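Stastell Photo Library News
May 31, 2024

New rules for using our pictures in club newsletters

Dear members and friends of the library,

In the last months we received many letters with the same question: may a riding club or a small racing society put our pictures in its own newsletter, and must it pay for this? The old text on our website was written when most people still printed everything on paper, and I agree that it was difficult to understand. So we have written it again, and I want to explain the main changes.

First, the good news. A club that does not sell its newsletter can use up to four of our pictures in each issue without a fee. You do not need to send us a form before. It is enough to write the name of the photographer and the words "Stastell Photo Library" close to the picture, in letters that a normal person can read. Please do not put all the credits together on the last page, as then the reader cannot know which name belongs to which picture.

If the newsletter is sold, or if it has paid advertisements on more than 2 pages, it is a commercial use and you need a license. The price for one picture in one issue is 39 dollars. A license for the whole year costs 322 dollars and it covers the printed newsletter and the PDF version together. Before, these were two different licenses, and several clubs told us that they paid for one and did not know about the other. We will not ask anybody for the missing money from the past.

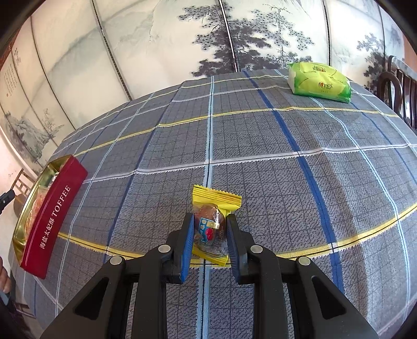 The second change is about cutting and changing the pictures. You may make a picture smaller, and you may cut the sides to fit your column, but the horse and the rider must stay complete. You may also print a color picture in black and white. What we do not permit is to remove a racing number, to change the colors of the silks, or to put two horses together that did not run in the same race. Last year a picture from the Mevel meeting was changed in this way and the owner of the horse was very upset, which I can understand.

Then there is the question of social media. When you publish your newsletter on the club's page, our pictures can stay inside it. But please do not take the picture out of the newsletter and post it alone. For this we have a separate permission, and you can ask for it by e-mail. Normally we answer in two working days, but during the Srithong festival we are all at the track and it can take longer.

Some members asked also about the old Clikside collection. These are the pictures from the years before we had the library, and the rights are not all with us. For some of them we still look for the family of the photographer. Until we have an answer, the Clikside pictures can be looked at on the website but not copied, also not for a school project. If you know somebody who worked at Clikside in the darkroom or in the office, please write to me, even if you have only an old address.

The new rules start in August. Licenses which you already bought stay valid until their last day with the old conditions, and you do not have to do anything. The full text is on the website under "Permissions", and a printed copy can be sent by mail to members who prefer paper.

Kenji Achterberg
Permissions and archive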